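Back from the Zirkness open day with sore feet, two tote bags and a much clearer idea of what we can and can't afford next year. I promised I'd write it up before I forgot everything, so these are my notes, in more or less the order I walked round.

Zirkness is a bit of a trek if you come by train (two changes and then a bus that only goes twice an hour), but they had tea on when we arrived and the place was properly busy by half past ten. I'd gone with one question in my head: if our repair and hire workshop buys a single arm for handling clothes, what does it cost once you've added all the bits that aren't on the price list?

First stop was the Grerkis stand, all glossy and very friendly. They do a full package with table, arm, guarding and software, and they wanted to talk leasing straight away. Lovely people, but the smallest setup needs more floor than we've got unless we move the steam press, and I'm not moving the steam press again. I took the leaflet and a biscuit.

Next door was Gezer, who sell the arm on its own and leave the rest to you, and this is where I stayed longest. They had it working on a pinstriped garment laid out on a flowery bedsheet, and I must have stood there for most of an hour!
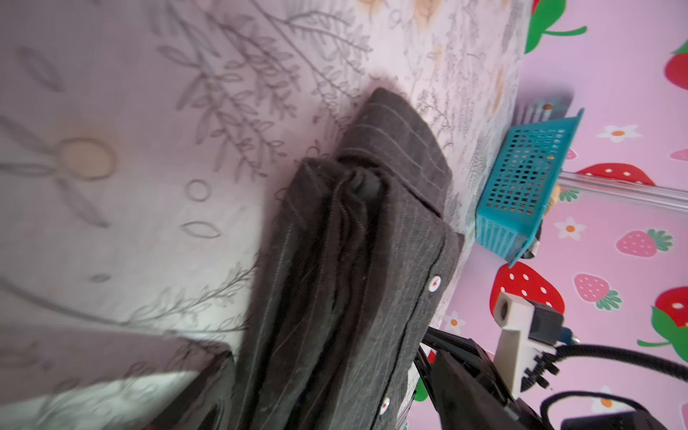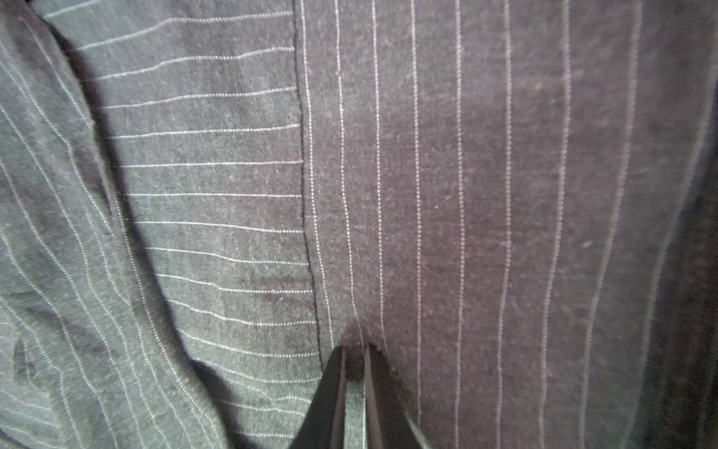
Grippers were the thing I'd budgeted worst for. I'd put down one line for "gripper" and left it at that, when really you want spare fingers, a spare cable and a second sensor module in the drawer from day one. The printed parts are cheap enough - the white bracket next to the black finger is 3D-printed, and Gezer will send you the files so you can run off your own. The fingers are another matter. A good half of what comes through our door is suiting, and pinching up a little bulge of pinstripe right by a seam is exactly the sort of job I'd be buying the thing for, so I asked what a worn pair costs to replace. They said 70 pounds a set and told me to plan on 18 sets over the life of the arm. That's more than I'd allowed for every consumable put together, so I've had to go back and redo the sheet.

The other surprise was training time. Gezer reckon on 30 hours of somebody's attention before you get anything useful, and that's for one type of garment. I've been treating staff hours as free, which is silly when we're already turning away alterations in December. It's going in as a proper cost now.

After lunch (decent soup, terrible bread) I went to the Parach talk on second-hand equipment. I nearly skipped it and I'm so glad I didn't. They buy in used arms, check them over and sell them on with a short warranty, and they were quite open about what goes wrong with them, mostly joints and connectors. Their service contract is 736 pounds a year and covers call-outs but not parts. Ask for the hours on the clock before you ask the price, they said, and ask what it was lifting.

So my plan at the moment is to get a written quote from Gezer for a new arm and one from Parach for a used one, with fingers and cables as separate lines on both. I also need to measure the back table properly, as I guessed when they asked me and I'm fairly sure I guessed wrong.

If anyone's thinking of going to the next one, book the talks early and take your own sandwiches.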